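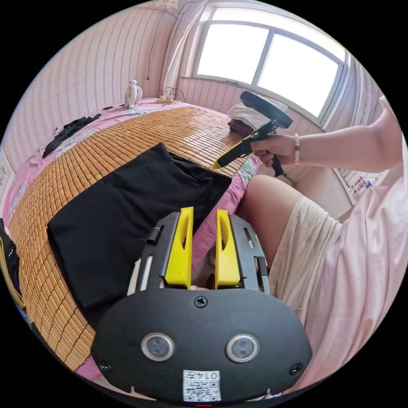 4.2 Folding on the bed

When we first drew up the diary sheets for the Ilis study, we gave folding its own box and, right next to it, a line for the piece of furniture it was done on. We expected the line to fill up with tables. We had grown up, most of us, with a mother or an aunt who folded at the kitchen table with the radio going, and I suppose we carried that picture with us into Foltow and Wendberg without thinking much about it. The 62 households that kept diaries for us set us straight in the first week. Of the 746 folding sessions they wrote down, by far the largest share took place on a bed, and a good many of the people who did own a table told us they had tried it once or twice and gone back to the bedroom.

Part of this is plain arithmetic of space. The rooms in our Foltow households are small, and a bed is the widest flat thing in them. A bed is also low, so that a person can sit on the edge of it and fold sideways, with one hand doing most of the reaching, and several of our older participants were very clear that they wouldn't stand up to fold a shirt if they could help it. What we had not thought about at all was the surface. A mattress gives under the hand. A loose sheet wrinkles and slides along with whatever is being smoothed on top of it, and the person folding ends up flattening two layers of cloth when only one of them is laundry.

This brings us to the mats. In the warmer half of the year many of the households sleep on a woven bamboo mat laid straight over the bedsheet, and the mat stays put during the day. Figure 3 shows a bed of this kind. The mat, made up of small tan tiles, covers most of the bed, and the pink floral sheet comes out around its edges. A folded black cloth lies on the mat with another black garment still crumpled farther back, and a pile of folded clothes, white over dark red, has been tucked into the corner under the window. Readers who have folded on a bed themselves will know this arrangement well, or something very close to it.

Participants were fond of their mats and talked about them at length, sometimes a good deal longer than our interview guide had allowed for. The mat was bought for sleeping cool, and nearly everyone said so first. Only when Tassanee Sukprasert, who carried out the Wendberg interviews, asked them to fold something while they talked did the rest come out. One woman ran her palm across the tiles and said it was "like having a counter in the bedroom." Another told us she leaves hers on well into October, long after the nights have turned chilly, and lifts it off at bedtime and puts it back in the morning, just so she has it for the clothes. A man in the same building complained that thin socks catch in the gaps between the tiles, and he folds those on his knee.

We also asked about the things that share the bed with the laundry. Manolakis calls these "the sitters," and we have kept the word, though we use it a little more loosely and include anything that stays on the bed while folding goes on around it. The far end of the bed in Figure 3 has two of them, a small white bird-shaped figurine standing near the headboard wall and, next to it, a power strip with its black cables looping toward the wall. We came across sitters in nearly every bedroom we visited. Some had been set down for a minute and never moved, and others had what I can only call a permanent address. People folded around them quite happily. When we asked whether they got in the way, the usual answer was a puzzled look, as if we had asked whether the window got in the way.

Sitters do seem to shape where the folding happens, all the same. The diaries include a small outline of a bed on which participants shaded the part they had used, and the shading gathers along the open side, near the edge where the person sits. The far end and the corners are where finished piles go. A pile in the corner is out of reach of elbows, and it can wait there through supper and even until bedtime, when it has to be moved whether anybody feels like it or not. More than one participant described this as the whole beauty of the system. Laundry left on a table can stay on the table for days (our own tables will bear witness to that), whereas laundry on a bed has a deadline.

We should be careful about how far to take this. Our households were recruited through two laundries and their neighbors, and people who are proud of their folding were surely quicker to sign up. The shaded outlines are small and were often filled in at the end of a long day. We also can't separate the mat from the season, as the mats are mostly out in the months when there are lighter clothes to fold. Section 4.3 takes up the cold-weather diaries, where the blankets come back and a few of the folders move to the floor.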